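Door Task Demonstrations: Frequently Asked Questions

Onyshchenko Laboratory, Grekunton
Last revised 10 April 2019

What is the purpose of the door task program?

The program collects demonstrations given by human operators in simulation. An operator controls a simulated two-armed robot remotely and carries out work at a door and its handle. The recorded motions are used to train a control policy, which is later tested without an operator.

Who may take part?

Staff and registered students of the laboratory may apply. Applicants must complete the introductory session before recording. Prior experience with robots is not required.

What equipment does the operator use?

Each operator uses a headset and two hand controllers. Moving a controller moves the matching arm, and the trigger closes the gripper on that side. Views from the head and from both wrists are available at all times.
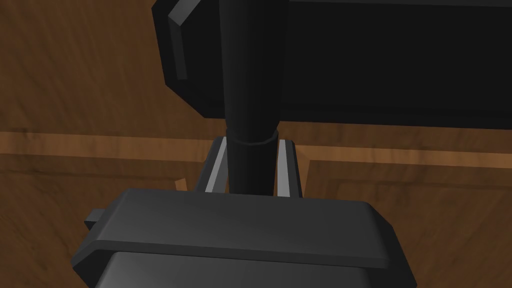 Operators should set the height of the seat before the session begins. The position of the controllers is recorded at the start of each attempt, and a change of posture during the attempt will be carried over to the arms.

How long is a session?

A session lasts 60 minutes, including setup. Operators may record in up to 4 sessions per week. Breaks may be taken between attempts, but an attempt that has been started should be completed or discarded.

How should the gripper approach a handle?

The fingers should be brought to either side of the handle before they are closed. Operators are asked to slow down when the handle is near the fingers and to use the wrist view for the final part of the approach. Closing the gripper at an angle is permitted if the grasp is secure. Pushing the handle with the back of the hand is not accepted as a grasp. 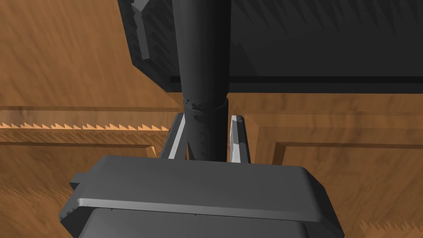

Bravivov asked whether an operator who misses the handle should start over, or whether a second try could stay in the recording. A second try may stay. Recoveries are useful to the training process, and the attempt should be discarded only if the robot has lost its balance or the simulator has stopped responding.

Must both arms be used?

Both arms are recorded in every attempt, including those in which one arm does most of the work. The arm that is not in use should be kept clear of the door and should not be left moving without purpose.
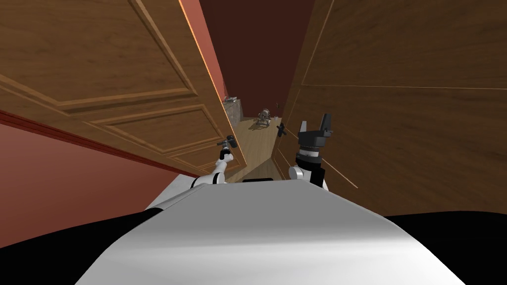

GREKUNTON, July. The rule on idle arms applies to all recordings made under the summer schedule. Recordings made under the earlier rule remain valid and do not need to be repeated.

How many demonstrations are needed?

The target for the door task is 3000 accepted attempts. Attempts are reviewed by two members of staff, who check that the task was completed and that the motion is free of long pauses. Operators are informed of the result through the Dornano portal.

May an operator view past attempts?

Yes. Each attempt can be replayed in the portal from any of the recorded views. Replays may be slowed down but may not be edited.
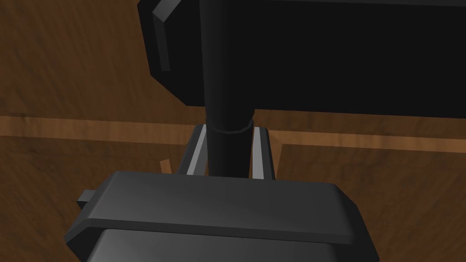

Wrist view, door task (simulation).

What personal data is stored?

The system stores an operator number, the controller motions, and the time of each attempt. Voice is not recorded. Requests to withdraw recordings should be submitted in writing to the laboratory office.

Where should technical faults be reported?

Faults should be reported through the portal, with the attempt number and a short account of what occurred. If the controllers stop tracking during a session, the operator should release both triggers, remove the headset, and notify the session supervisor.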